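Dish-handling hand trials

Print this article | E-mail this article

A dish-handling trial compares robot hands on ordinary kitchen chores. I keep this entry for Sokora, and I love these things! My favorite test is the plate on the sink rack.

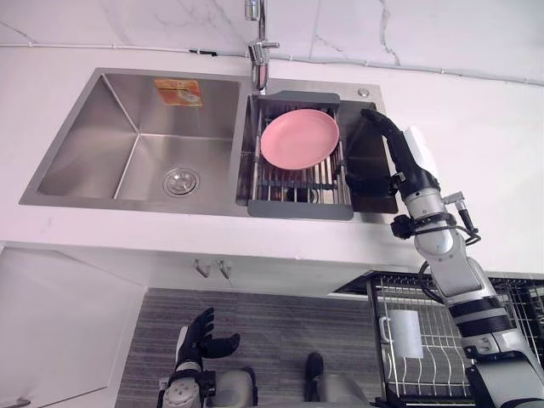
Right hand at the drainer, pink plate on the rack.

Maja Piątek scores the grip and I watch the wrist view, where a fingertip can hide half the dish.

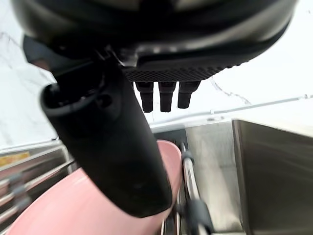
We allow five tries per hand, then swap (Saarela's controller stays put). 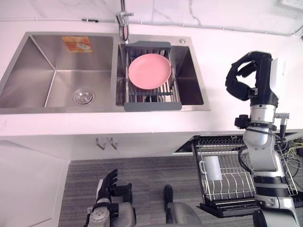 Right hand raised, fingers curled.

Mugs and cups are fussier, and the low rack means a long reach. 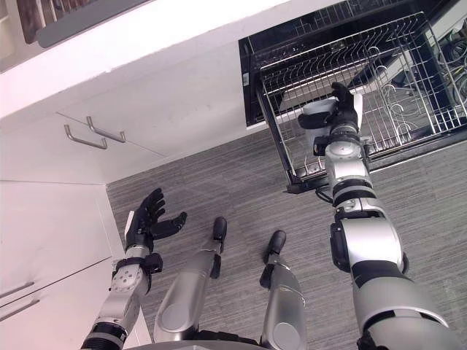
Soo-ah Gil wants 104 tries logged by March. We have nearly 900 short clips to sort first!

Related entries:
Wrist cameras
Allel arm mounts

Contact | © Sokora | Back to top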